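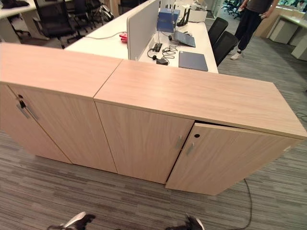 그림 1. 사무 구역의 낮은 수납장 두 개. 뒤쪽은 칸막이가 있는 흰색 책상.

Plirnby 사무가구 기록 README

개요

Plirnby는 사무실에서 쓰는 수납장, 책상, 칸막이의 상태를 적어 둔 기록 모음이다. Trastanthorpe 건물의 사무 구역을 대상으로 하며, 가구를 옮기거나 수리를 맡길 때 참고하려고 만들었다. 사진과 표 파일로 되어 있고, 표의 한 줄이 가구 한 점에 해당한다. 현재 판에는 가구 142점이 들어 있다. 이 가운데 문이 달린 수납장은 121점이다.

작성 및 관리: Fongchan Bunnag
최종 수정: 2019년 2월 11일
판 번호: 2

폴더 구성

photos 폴더에는 사진이, tables 폴더에는 표 파일이 들어 있다. 표는 cabinets, desks, dividers로 나뉜다. notes 폴더에는 수리 요청 내용과 열쇠 대장 사본을 넣었다. 열쇠 대장은 구역별로 되어 있어서 가구 번호로 바로 찾을 수 없다. 구역 코드를 먼저 확인한 다음 대장을 열어야 한다.

구역 코드는 13개다. 코드가 바뀐 구역은 예전 코드를 old_zone 열에 남겨 두었다. 지난 10월에 자리 배치를 바꾸면서 코드 일부가 합쳐졌고, 그 전에 인쇄한 배치도와는 맞지 않는다.

수납장 표의 열

item_id: 가구 번호. 스티커가 떨어진 가구는 임시 번호를 쓰고 앞에 T를 붙인다.
zone: 현재 구역 코드.
finish: 겉면 마감. 색과 무늬만 적는다. 그림 1의 수납장은 둘 다 "밝은 참나무 무늬"로 입력한다.
door_type: 여닫이, 미닫이, 없음 중 하나.
door_state: 닫힘, 조금 열림, 열림 중 하나. 문마다 따로 적는다.
lock: 잠금장치의 색과 모양.
handle: 손잡이의 색과 방향.
top: 상판 위에 물건이 있는지 여부.
joined: 옆 가구와 나란히 놓인 경우 "예".
floor: 바닥재.
remark: 그 밖의 내용.

문 상태 입력 기준

문이 본체에 다 붙어 있으면 "닫힘"이다. 틈이 보이지만 안쪽 물건을 확인할 수 없는 정도면 "조금 열림", 안쪽이 보이면 "열림"으로 적는다. 문짝이 기울어 있으면 remark에 어느 쪽이 벌어졌는지 함께 쓴다.

그림 1에서 오른쪽 수납장의 왼쪽 문은 "닫힘", 오른쪽 문은 "조금 열림"이다. 오른쪽 문은 아래쪽이 바깥으로 벌어져 있으므로 remark에 "아래쪽 벌어짐"이라고 쓴다. 사진만 보고 경첩 불량으로 적지 않는다. 경첩은 현장에서 문을 여닫아 본 뒤 hinge_check 열에 따로 입력한다. 이 열이 비어 있으면 아직 점검하지 않은 것이다.

잠금장치와 손잡이

잠금장치는 사진에서 보이는 대로 적고, 열쇠가 있는지는 열쇠 대장을 따른다. 그림 1에는 검은색 둥근 잠금장치가 양쪽 수납장에 보이고, 그 아래에 은색 막대 손잡이가 달려 있다. 입력값은 lock "검정, 원형", handle "은색 막대"다. 잠금장치가 없는 문은 빈칸으로 두지 말고 "없음"이라고 쓴다. 빈칸은 미확인이라는 뜻으로만 쓴다.

두 짝 문에서 손잡이가 가운데로 모여 있으면 handle_pos를 "중앙"으로 한다. 오른쪽 수납장이 그런 경우다.

상판과 나란히 놓인 가구

상판에 물건이 하나라도 있으면 top은 "있음"이다. 그림 1의 두 수납장은 모두 "없음"이다. 나란히 놓인 수납장은 상판 이음새를 기준으로 나누어 각각 한 점으로 입력한다. 길이가 달라도 한 점은 한 점이다. 사진에 일부만 나온 가구는 partial 열에 "예"를 쓰고, 길이는 현장에서 잰 값만 넣는다. 눈대중으로 적은 길이는 판 2에서 모두 지웠다.

책상과 칸막이

책상 표에는 상판 색, 칸막이 유무, 전선 상태를 적는다. 칸막이는 별도의 표에도 한 줄이 있으며 desk_id로 연결된다. 그림 1의 책상은 흰색이고 가운데를 따라 밝은 회색 천 칸막이가 서 있다. 오른쪽에 검은 전선이 엉켜 있고 검은색 전원 어댑터가 놓여 있어 cable은 "정리 필요"로 분류한다. 책상 위의 작은 물건은 종류를 알아볼 수 없으면 적지 않는다.

바닥

바닥재는 카펫 타일, 장판, 기타로 나눈다. 카펫 타일은 색도 적는다. 그림 1의 바닥은 줄무늬 카펫 타일로, 회색과 회갈색, 짙은 갈색이 섞여 있다. 수납장 문 앞으로 전선이 지나가면 floor_cable을 "예"로 한다. 조금 열린 문 앞에 어두운 색의 가는 전선이 있으므로 이 사진도 "예"다. 가구를 옮기기 전에 이 열을 먼저 걸러 보고, 해당 자리의 전선부터 치운다.

다른 자료와의 관계

Skostik은 같은 건물의 소모품 목록이다. 가구 번호를 공유하지 않으므로 구역 코드로만 맞춰 볼 수 있다. Trình은 이전에 쓰던 배치도 파일 이름이며 더 이상 갱신하지 않는다. 두 자료 모두 이 폴더에는 들어 있지 않다.

알려진 문제

임시 번호가 붙은 가구 중 일부는 정식 번호와 중복될 수 있다. 마감 색은 조명에 따라 다르게 보여서 같은 제품인데 finish 값이 다른 줄이 있다. 수납장 내부와 내용물은 기록 대상이 아니다. 창가 구역의 칸막이 높이는 아직 입력하지 않았다.

수정 요청

틀린 값을 찾으면 item_id와 열 이름, 고칠 값을 적어 Fongchan Bunnag에게 보낸다. 문 상태를 바꿀 때는 새 사진을 함께 보낸다. 이전 사진은 지우지 않고 photos 안의 old 폴더로 옮긴다.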